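**Merkblatt Haushalt und Werkraum: Bilderrahmen reinigen, bestücken und aufstellen**

Stand: 18. Februar 2026. Herausgegeben von der Hauswirtschaftlichen Beratungsstelle Bollberg, Redaktion: Rowena Lacson. Das Merkblatt ersetzt die Fassung vom August.

Die folgenden Hinweise gelten für einfache Tisch- und Wandrahmen mit Holzleiste. Vergoldete, gefasste oder wurmstichige Rahmen sind einer Fachwerkstatt zu übergeben.

## Arbeitsplatz

Gearbeitet wird auf einem ebenen Tisch mit einer Decke aus Stoff. Eine gemusterte Decke ist zulässig, kleine Stifte und Klammern sind auf einfarbigem Stoff jedoch leichter wiederzufinden. Vor dem Ablegen der Glasscheibe ist die Decke auszuschütteln, damit keine Körner oder Metallspäne das Glas verkratzen. Falten werden glattgestrichen.
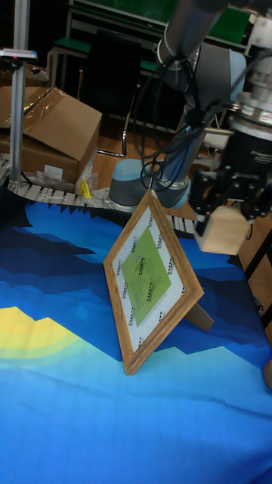

Scheiben werden grundsätzlich mit beiden Händen an den langen Kanten gefasst. Bei ungeschliffenen Kanten sind Schnittschutzhandschuhe zu tragen. Gesprungene Scheiben werden in Zeitungspapier eingeschlagen und über den Restmüll entsorgt; in den Altglascontainer gehören sie nicht.

## Reinigung der Holzleiste

1. Staub mit einem weichen Pinsel lösen, stets von den Ecken zur Mitte der Leiste hin. Profilierte Leisten erfordern einen schmaleren Pinsel.
2. Lackiertes Holz mit einem gut ausgewrungenen Baumwolltuch abwischen. Dem Wasser können je Liter 4 Tropfen Neutralseife zugesetzt werden.
3. Geöltes oder gewachstes Holz nur trocken behandeln. Matte Stellen lassen sich mit etwas farblosem Wachs ausgleichen, das nach 12 Minuten auspoliert wird.

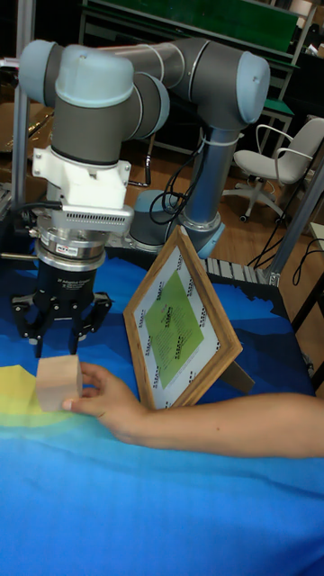 ## Glas und Passepartout

Glasreiniger wird auf das Tuch gegeben und nicht auf die Scheibe gesprüht. Läuft Flüssigkeit unter die Leiste, quillt der Karton des Passepartouts auf und wirft Wellen, die sich auch unter Gewicht kaum noch glätten lassen. Acrylglas verträgt keinen Alkohol; ein Mikrofasertuch und lauwarmes Wasser genügen.

Für Passepartouts empfiehlt die Beratungsstelle säurefreien Karton mit einem Flächengewicht von mindestens 300 Gramm je Quadratmeter. Das Blatt wird nur am oberen Rand mit zwei Streifen Japanpapier befestigt – Klebefilm aus dem Bürobedarf vergilbt und hinterlässt Rückstände.
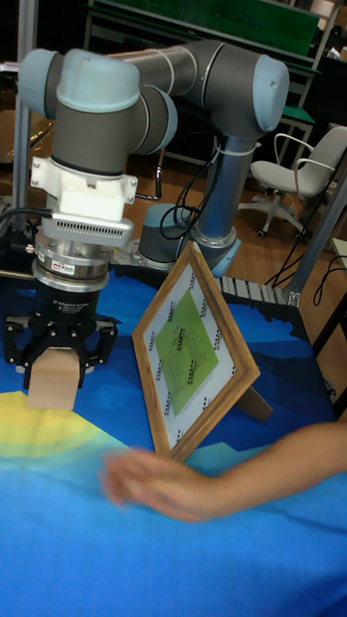 Beim Einsetzen der Rückwand ist auf die Laufrichtung der Biegestifte zu achten. Sie werden mit einem stumpfen Messerrücken umgelegt, nie mit dem Daumennagel. Abgebrochene Stifte können durch handelsübliche Flachecken ersetzt werden. Danilo Pangilinan, Leiter des Werkraums, weist darauf hin, dass lose Gehrungen vor dem Bestücken zu verleimen sind und der Leim über Nacht auszuhärten hat.

## Aufstellen und Aufhängen

Tischrahmen benötigen eine Stütze, deren Breite zum Format passt. Auf glatten Flächen verhindern kleine Filzpunkte das Wegrutschen. Hochformate sollten nicht steiler als nötig stehen; schon ein Luftzug beim Stoßlüften kann sie nach vorn kippen lassen.

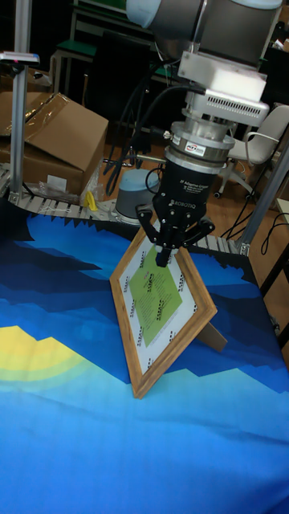 Wandrahmen über 2,600 kg Gesamtgewicht sind an zwei Haken zu hängen. Die Waage ist bei Norm- und Altbauwänden auszurichten, bevor gebohrt wird. Außenwände, Badezimmer und die Fläche über Heizkörpern eignen sich nicht für Papierarbeiten.

Bezug: Flachecken, Filzpunkte und Japanpapier können in der Materialausgabe erworben werden. Rückfragen sind schriftlich an die Redaktion zu richten.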